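Jirnness pick and place trial – progress report to Clivosura
Prepared by Mebrat Adugna
6 June 2019

Short version first as I know you have the board papers to get out. We lost most of a fortnight to a fault on the gripper. Cell is running again at reduced speed. Nobody hurt. Insertion work has restarted but we are behind on milestone two and I'd sooner tell you now than in October.

What went wrong

Gripper let go of a part in mid move. First time, put it down to a bad grasp and carried on. Should have stopped there, my call, wrong one. Second time was the next morning – part dropped from height, arm kept going because the controller still thought it was holding something, and the fingers came down hard on the edge of the shape block. The force limit ought to have cut in at 30 newtons. It didn't cut in until well past that. Left finger linkage bent, one fingertip pad torn off.

Guard door was shut and interlocked throughout. No one was inside the cell. The emergency stop was pressed by the operator and worked as it should. Entered in the site log as a near miss all the same, because the operator had been reaching into the bin a few minutes earlier to reset the pieces.

What we found

Two separate faults, which is why it took so long.

One, the signal cable to the gripper. Chafed through where it goes round the wrist. Wastik had routed it inside the clamp when they serviced the arm and it was rubbing every time the wrist turned past a certain point. So the "part held" signal was dropping in and out. When it dropped out at the wrong moment the software kept the last good value, which is how we got an arm carrying nothing and beleiving otherwise.

Two, the force limit. The slow speed setting and the full speed setting each have their own limit and only the slow one had been filled in. Full speed was using the default. That one is ours, not Wastik's. Checked the change history and it has been like that since commissioning.

The logs cover 2810 attempted insertions up to the crash. We went back through them for other signal dropouts and found 1151 attempts with at least one. Most were harmless, very short, part placed anyway. But it means the success rate in my last report can't be relied on and I'd ask you not to quote it. Will send a corrected one once the reruns are done.

What we have done about it

– Cable replaced and rerouted outside the clamp, with a loop of slack. Wastik did this without charge.
– Left finger linkage and both fingertip pads replaced from spares. No spares left now, see costs.
– Force limit set for both speeds. Tested against the load cell, five runs at each, all stopped within limit.
– Software now stops the arm if the held signal drops for more than a moment. Annoying, it trips more than we would like, but leaving it in for now.
– Nobody resets the bin by hand unless the arm is parked and the key is out. Key goes on the hook by the door. Written up and signed by everyone who uses the cell.

Where the work stands

Insertion restarted at slow speed with the mixed set. Starting with the easier shapes to get the numbers back up, the prisms and the cylinder, then on to the arch and the star. The awkward one remains the two-legged piece, which the planner likes to pick up by one leg. It then swings. Brekke are looking at the grasp scoring and have promised a new version, no date yet. 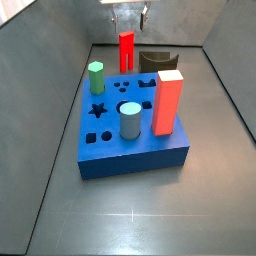
Costs and schedule

Spent out of contingency so far: linkage, pads, one day of a Brekke engineer. Full figures in the usual spreadsheet by the end of the month. I would like your agreement to order two more linkages and a box of pads, as a repeat of this with nothing on the shelf would stop us for about 5 weeks, that being the lead time we've been quoted.

Milestone two will slip. Best guess is the reruns finish first, then full speed comes back in steps, then the mixed set trial proper. Final report still due in October and I think that holds, provided the Brekke release isn't late.

Still open

– Whether the insurer wants the near miss form. Have asked.
– Whether the other arm has the same cable routing. It's parked untill someone from Wastik has looked.
– Default force value. Want it changed at source so an empty setting refuses to run at all. Raised with Brekke, waiting.

Could you let me know on the spares by return if possible – the order needs your signature as well as mine.

Mebrat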